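Silvana Guimarães has sold secondhand tableware in Molholm for 12 years, and she would like me to stop using the word "vintage."

"It means I can add 80 percent," she says. "A cup from a closed-down canteen is a used cup. Put it on a linen cloth and people lose their minds."

I had come to ask her about Brillunico, the glaze finish now turning up on half the mugs in town. The makers say it never stains. Guimarães has heard that before.

"Never is a long time. Have they had one in a house with teenagers? Give it tea every day until April, then call me." 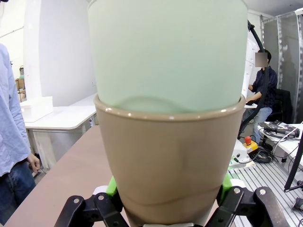 She is no kinder about matching sets. Most buyers ask for six of everything and, in her view, use two. The rest sit in a cupboard until somebody moves — and then they come back to her in a box.

Jeferson Mendonça, who buys for the Rangel shop across the street, thinks she is too hard on people. "Customers like a set. It makes them feel settled," he told me. He paid 182 for a dinner service last month and expects to sell it by spring. I asked whether he had anyone in mind. He did not.

Guimarães laughed when I passed this on. "He said the same about the fondue pots."

Does she own a matching set herself? She took a while to answer. "My mother's. I don't use it," she said. "And no, it isn't for sale — people ask."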